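Subject: Re: Maintenance schedule for the paired hand-held grippers, Curkdale station
From: Dalia Pētersons
To: Gripper Maintenance list
Date: 18 January 2018

Dear colleagues,

Thank you to Yogesh for his message, which I quote in part so that the points can be answered in order.

> The left unit went back to Curkdale after its last service and the operators report that it closes unevenly. The right unit has no such complaint. Before I order another set of linkages from Lesard, could someone confirm the present inspection interval, and whether the pads are to be changed as a pair? I would also like to know whether the tray should be fixed to the table. The Lūse station fixes theirs.
>
> Yogesh Nautiyal

On the first point, the interval remains 600 cycles for a visual check of the linkages and 1000 cycles for a full service. The figure of 262 that appears in the older Fistport sheet applied to the previous pivot screws and should no longer be used. Please remove that sheet from any binder in which it is still filed.

Uneven closing should be investigated at the pivots before any part is ordered. The check is made with the jaws fully open and unloaded, and the operator should look straight down the length of the tool. 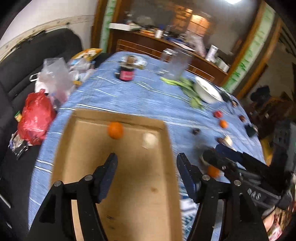
The linkages on each side must be compared with one another, and any difference in free play noted on the service card. It is convenient to do this over the station table between picks, as the unit need not be disconnected. With the fingers apart and nothing between them, as they are over the cardboard tray, the small round screws can be examined on both sides and the two pads seen facing each other. If one finger sits further forward than its opposite, the screws on that side should be backed off, cleaned and tightened again in the order given on the card. A linkage is to be replaced only if the play remains after this has been done twice.

On the second point, pads are changed as a pair on the same unit. They are not changed across both units at once unless both have reached the limit. Dalibor Vondráček has asked that the old pads be returned to him in a marked envelope, together with the cycle count at removal. Forty-two sets have reached him since July, and several carried no count at all. These cannot be included in his wear record.

After any pad change, the unit must be tried on goods of different shapes before it is returned to normal use. 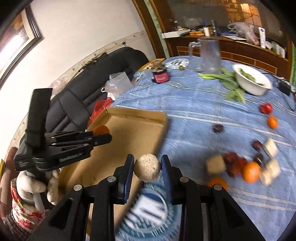 Grip trials should begin with a small, firm item and continue with a softer one, and both units should be tried by the same operator. Light pressure is sufficient. The ribbed faces of the pads should meet the item from both sides, as they do on the speckled beige piece, and the item should not turn when the jaws are brought together. The second unit may be tried over the same box, and a glove may be worn on the hand that grips the handle. Results for the two units are to be entered on separate lines.

On the third point, the tray is not to be fixed at Curkdale. Ilze Kairys reviewed this when the station was set up and concluded that operators there need to turn the tray during a session - the arrangement at Lūse is different and should not be taken as a model.

Azlan Ngui will hold the order to Lesard until the pivot check has been completed and the card returned. Yogesh, please send the card to him directly, with a copy to this list.

Yours sincerely,

Dalia Pētersons
Equipment Maintenance Office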